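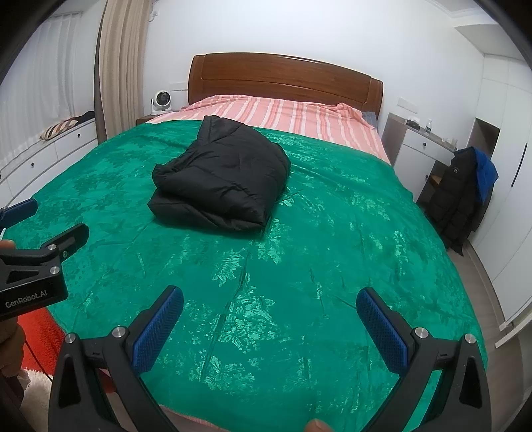
Home > Forum > Grippers > Faults

Right finger closes late — March, posted by vlasta_y

My right finger started closing late after 268 cycles, and only on soft things. A padded jacket like the folded black one on the green bedspread slips out of the pads. Hard boxes are fine.

gekum40: Worn pad. Swap it.

vlasta_y: Swapped both. Same fault.

J. Hamdan: I disagree with gekum40. Check the joint screws — mine had backed out. Stop using it until you do, I pinched a thumb.

gekum40: Still say pads, but check the screws.

Recent threads
Skaklow charger gets hot
Finger won't reopen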